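Clostirach opens its doors in Vurnley this May — and yes, we'll do your football kit

FOR IMMEDIATE RELEASE

Hello from Vurnley! I'm Vasylyna Bondarchuk, and if you've walked down the hill from the station lately and wondered what's going on behind the papered-up windows of the old Antoniuk shoe shop, I can finally tell you. It's a laundry. My laundry, in fact, and it's called Clostirach, and it opens to the public this May at 7 in the morning with the kettle already on.

I've been washing other people's clothes for most of my working life, first in the back of a hotel in Stasville and then from my own spare room, which got silly quite quickly. I had shirts hanging off the curtain rails and a queue of bags up the stairs. My other half, Ihor Pylypenko, put up with it for two winters and then started leaving estate agents' leaflets on my pillow. So we took the hint, took the lease and spent the spring up ladders.

What we're offering

The front half of the shop is self-service, so you can bring your washing in, sit down with a magazine and take it home dry. The back half is for service washes, where you leave the bag with us and we do the lot, folding included. Drop it off before 9 and it'll be ready by teatime. Leave it after that and it's the next morning, unless you catch me in a very good mood.

We'll do duvets, curtains, dog blankets (please shake them out first, I'm begging you), work overalls and school uniform. We don't do leather or wedding dresses. Samuele Piras over in Stasville does both beautifully and I'd send my own there.

Sports kit is the bit I'm really excited about. Vurnley has such a lot of small clubs, and in most of them one poor parent gets landed with the whole team's shirts every weekend. Printed shirts need a bit of care too — I turn them inside out, wash them cool, keep them well away from fabric softener and never, ever put an iron straight on the numbers. Clubs can book a regular slot and we'll have everything folded and bagged in size order, ready to collect before the match. 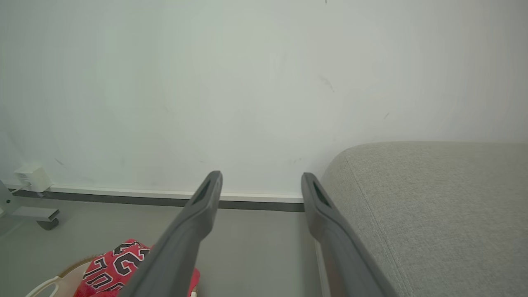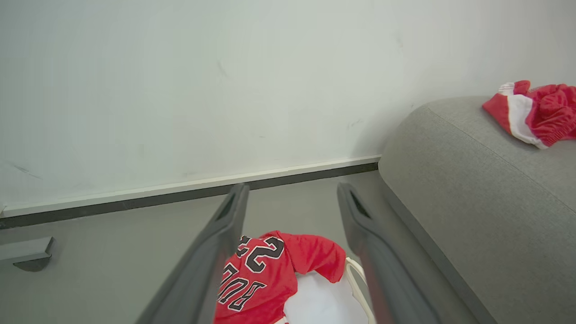
Prices and the club card

I wanted this to be simple, because I've stood in launderettes with a pocket full of the wrong coins and I know how that feels. You can pay by card or cash at every machine. A service wash is priced by the bag and the prices are painted on the board by the counter, nice and big, so you can read them from the door.

There's also a club card. It costs £31 for the season and gets any local team a reduced rate on shirts, shorts, socks and bibs. It doesn't matter what you play or how badly you play it. The first 80 people through the door, club or no club, will get a free wash token to use whenever they like over the summer.

The people behind the counter

I'll be there most mornings. Afternoons belong to Ekow Sulemana, who worked with me at the hotel and can fold a fitted sheet so flat you'd think it had come out of the packet (he has tried to teach me and I still can't do it). Lev Koval is looking after collections and deliveries, with the van going out to the villages on the Stasville road twice a week.

"I said yes before Vasylyna had finished asking," says Ekow. "We used to talk about a place like this on our tea breaks. I'm just pleased it's got a window, the hotel laundry didn't have one."

Come and say hello

On opening day there'll be cake, a few folding chairs outside if the weather behaves, and a stain clinic running from 11 until 2. Bring me your worst — grass, gravy, biro, whatever that thing is on the sofa cover — and I'll tell you what I'd try on it and whether it's worth the bother. No charge for that, I just enjoy it.

Parking is free in the yard behind the shop, through the green gates. There's a ramp at the side door and plenty of room for prams.

For interviews, photographs or to book a club slot before we open, please ask for me or Ihor at Clostirach, Station Hill, Vurnley. Mornings are best, and if the phone rings for ages please hang on, we're probably under a duvet.

ENDS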